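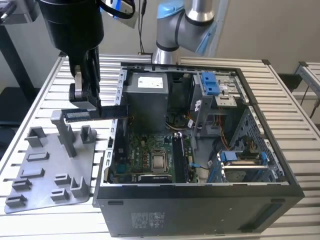
A memory stick held at the edge of an open desktop tower.

Kerenstead Trail Drives: data card

GPS tracks and turn notes for gravel roads and summit trailheads near Kerenstead. The set holds 60 routes, 14 of them closed in winter.

Fields: start point, distance in kilometers, elevation in meters, road surface, toll.

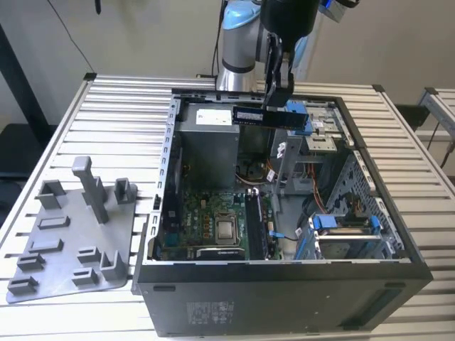 Where do the distances start?
At the gas station in Wevuvville, unless the route's notes name another point.

Known gaps: the Degefa road was regraded in November and its track is old. Tracks above 1,000 meters can drift near cliffs.

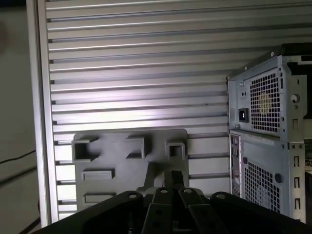
Contact

Send corrections to Thandeka Van Wyk, with the route number.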